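How to wash, dry and fold linen tea towels so they last

By Thandeka Shezi
8 Feb 2018

Linen tea towels are sturdier than people give them credit for, but most of them get ruined in the laundry well before they wear out in the kitchen. The usual culprits are fabric softener, an overloaded machine and too much heat. The method below is the one we teach at the Galtell homewares workshop, and it works for pure linen and for the linen and cotton blends sold in most department stores.

You don't need any special equipment. A washing machine with a cool or warm setting, a clothes line or airer and a flat surface will do.

What you'll need

Plain laundry liquid with no softener built in
Bicarb soda
White vinegar
A bucket or laundry tub
A soft nailbrush or old toothbrush
An iron (optional)
A press cloth, if your towels are printed

Step 1: Wash new towels before you use them

New linen is usually sold with a finish on it that makes it look crisp on the shelf. It also makes the cloth shed water, so a brand new tea towel will push drips around the plate without drying it. One wash takes off the worst of it. Three or four washes and the towel will start to feel soft and drink up water properly.

Wash new towels on their own the first time, on warm, with half your normal amount of laundry liquid. Coloured linen can let go of a fair bit of dye. Navy, red and charcoal are the worst for it, and I'd keep those apart from anything pale for the first three washes.

Expect some shrinkage. Good makers allow for it and cut the cloth oversize. If you are buying unhemmed linen by the metre to make your own, wash and dry the whole length before you cut it, then wash it again. Skipping the second wash is how you end up with towels that pull into a trapezium after a month.

Step 2: Sort by dirt, then by colour

Most people sort by colour only. With kitchen linen it pays to put the greasy things in one pile and the rest in another. A towel that has been used to wipe out a frypan will share its grease with everything in the drum.

If a towel is damp, hang it over the side of the hamper until wash day. Damp linen sitting in a heap grows mildew quickly in summer, and the small black spots it leaves are close to permanent.

Step 3: Treat stains first

Do this while the stain is fresh if you can. Old stains will often shift, but you may need to go round twice.

Tea and coffee. Rinse with cold water from the back of the cloth, so you're pushing the stain out the way it came in. Then soak for an hour in a bucket of warm water with two tablespoons of bicarb.

Tomato and curry. Scrape off what you can with the back of a knife. Rinse cold. Work in a little laundry liquid with the nailbrush, leave for 20 minutes, then wash. Turmeric will still leave a yellow shadow. Dry the towel in full sun and it will fade over a few days, and the next wash usually finishes it off.

Oil and butter. Dishwashing liquid works better than laundry liquid. Put a few drops straight on the mark, rub it in with your thumb, and leave it for half an hour before washing on warm.

Red wine. Blot, don't rub. Cold water, then a bicarb paste. Salt is a popular remedy but I've had poor results with it on linen.

Rust. Lemon juice and sun. Wet the spot with juice, lay the towel outside for a couple of hours, rinse well. Test a corner first if the towel is coloured.

Avoid chlorine bleach on all of it. It weakens flax fibres and, after enough goes, the towel will split along the fold lines. If you want your whites whiter, use an oxygen bleach soaker at the strength given on the packet and rinse twice.

Step 4: Wash

Use a warm or cool cycle, up to 40 degrees. Fill the drum no more than two-thirds. Linen takes up a lot of water and gets heavy, and it needs room to move or it will come out with hard creases set into it.

Use less laundry liquid than the cap suggests. If your towels feel stiff and a little waxy, it is probably old detergent. A half cup of white vinegar in the rinse compartment will help clear it, and it does the softening job as well. The smell is gone once the towel is dry.

No fabric softener, ever. It coats the fibre and the towel stops absorbing. If someone in the house has already been using it, run the towels through a warm cycle with vinegar and no detergent, then a second one with detergent only.

Set the spin to medium. Anything over 1,000 rpm presses creases into linen that you'll be fighting with the iron later.

Step 5: Shake and hang straight away

The single most useful thing you can do for linen is take it out of the machine as soon as the cycle ends. Wet linen left scrunched in the drum sets that way.

Take each towel by two corners and snap it hard, twice. Then pull it gently along the long edges and across the short ones to square it up. You'll feel the hems give a little as they come back into line.
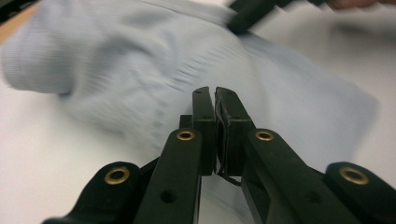

Peg it by the hem along the short side, with a small overlap, so it hangs lengthways. Pegs in the middle of the cloth leave a dimple. If you're using an indoor airer, drape the towel with one side a few centimetres lower than the other, which lets air get between the layers.

Sun is good for whites and hard on colours. Hang dark or printed towels in the shade, or inside out if they're printed on one side only.

You can tumble dry linen on low, but take it out while there's still some damp in it. Over-dried linen goes brittle, and the lint in the filter is your tea towel wearing away.

Step 6: Iron, or don't

I iron about half of mine, mainly the ones that go out when there are visitors. Everyday towels get smoothed by hand and folded while they are very slightly damp, and they come up flat enough.

If you do iron, do it damp. Dry linen needs steam, pressure and a lot of patience. Set the iron to the linen mark, start from the centre and work out to the hems. Do the hems last. Iron dark colours on the wrong side or they'll go shiny. For printed towels, lay the press cloth over the print.

If a towel has dried out before you get to it, spray it with water, roll it up and leave it in a plastic bag for 20 minutes. The moisture evens out and it irons as though it came straight off the line.

Step 7: Fold

Work on a clear, flat surface. The top of the washing machine is a bit small for a full-sized towel. The kitchen table is better.

For a drawer:
Lay the towel flat, wrong side up, with a short end facing you.
Fold the left third in, then the right third over it, and smooth from the middle out.
Fold the bottom up to meet the top.
Fold in half once more and stand it on its edge in the drawer.

For a shelf:
Lay the towel flat, wrong side up.
Fold in half lengthways, then in half lengthways again.
Fold the top and bottom edges in to meet at the centre.
Close it like a book and stack with the folded edge to the front.

Change the fold every so often. Linen breaks down along a crease that's pressed in the same spot every time, and if you've inherited any old tablecloths you'll have seen it, a row of little slits down the middle. Going from thirds to quarters every few months is plenty.

Step 8: Store

Somewhere dry, with a bit of air. Don't seal linen in plastic for long periods. Bare timber shelves can leave brown marks where the cloth touches them, so line the shelf with cotton or acid-free paper.

Put clean towels at the back or the bottom of the pile and take from the other end. Otherwise the same four get all the work.

Common questions

Why do my towels leave fluff on the glasses?

New linen sheds for the first few washes. If it's still doing it after that, check whether it's a blend with a lot of cotton in it, and whether it's been washed with bath towels. Wash it separately and shake it outside before hanging.

Can I boil them?

White pure linen, yes, once in a while. Colours and blends, no. Use a big stainless steel pot with a tablespoon of bicarb, simmer for 15 minutes and let it cool before you lift anything out.

The hem has come undone. Is it worth fixing?

Yes, and do it before the next wash, or the edge will fray back. A line of running stitch in cotton thread is fine. Mohandas Raju, who takes our mending class in May, does his with a doubled thread and a backstitch every few centimetres, and those hems outlive the towels.

How many washes should a good one last?

It varies with the weight of the cloth and how you dry it. Mine get washed weekly and the oldest are 18 years old, thin in the middle and better at drying glasses than anything I've bought recently. Once they're too thin for dishes they go in the rag bag for windows.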